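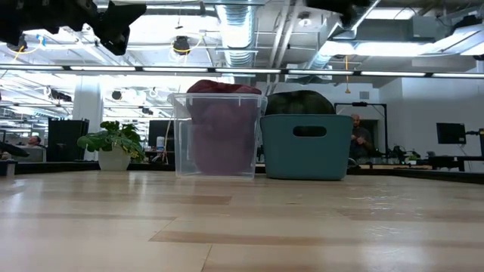
Software news from the Wisanholm lab

In March we told you that the perception module of Timier would be rewritten. The new version is now running on our two-arm table, and we would like to share what changed.

The old module tried to give a name to every thing it saw. This worked well for boxes and badly for cloth, which has a different shape each time you put it down. Narendra Tomar and Savita Tyagi have replaced it with a smaller model that only marks soft material and proposes grasp points on it. The planner then chooses the point with the most free space for the fingers. A clear bin is still the difficult case. The model sees the color of the cloth through the plastic wall and sometimes proposes a grasp there, on the side. For the moment we remove all points below the rim with a simple height filter - not elegant, but it is 15 lines of code and easy to read.

Reflections on the tabletop are the second open problem. Sarita Dwivedi is collecting recordings in different daylight, and she has 171 of them so far. If your team has a glossy table and some patience, please write to her.

On the control side, Teodor Bielecka has moved both arms to one shared clock. Before this, one arm could be 5 milliseconds behind the other, and the collision checker stopped the motion too early.

The update is in the main branch of Timier. Please read the migration notes before you install it, as two parameter names are different now. Questions about the notes go to Jeanie Ogilvie.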